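Subject: Re: [toylibs] Cleaning and lending the play kitchen sets
Date: 31 March 2024

Hi all,

Thanks for the replies on this, I've been reading them with a cuppa. For anyone who missed it, we're rethinking how we lend play kitchen gear at Ninddale. We've got 741 items on the catalogue now and a silly share of the missing-piece slips are for pretend food. Our biggest set went out as one tub and it's a pain to check back in. It has the big plate, the pans, the mint-green pot, and all the little bits that roll under the couch.
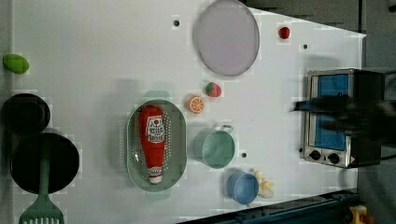

Arsalan Bukhari wrote:
> We gave up on the one big tub at Drurstead. Now it's two
> drawstring bags, cookware in one and food in the other, and
> families can borrow either. Never more than 12 pieces in a
> food bag. Missing-piece fines are gone too, they only put
> mums and dads off coming back.

Arsalan, I love the two bags idea! Do you put a contents card in each, or just a number on the tag? We laminated ours and the toddlers chewed the corners off (fair enough, they're chewers). I'm a bit torn on the fines. We only charge 50c a piece and it hardly covers the postage on spares, so I'd be happy to see the back of it - our treasurer may need a biscuit first.

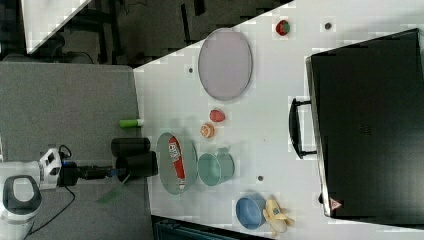 The other thing is washing. We've been doing the plastics in a mesh bag on the top rack, no heated dry, and the colour has held up fine. Anything with a sticker gets a wipe with warm soapy water and a night on the rack. Does the Aravena mob still soak theirs? I'd like to have it sorted before the stocktake in May, so yell out if you've got a routine that works.

Cheers,
Jo
Ninddale Toy Library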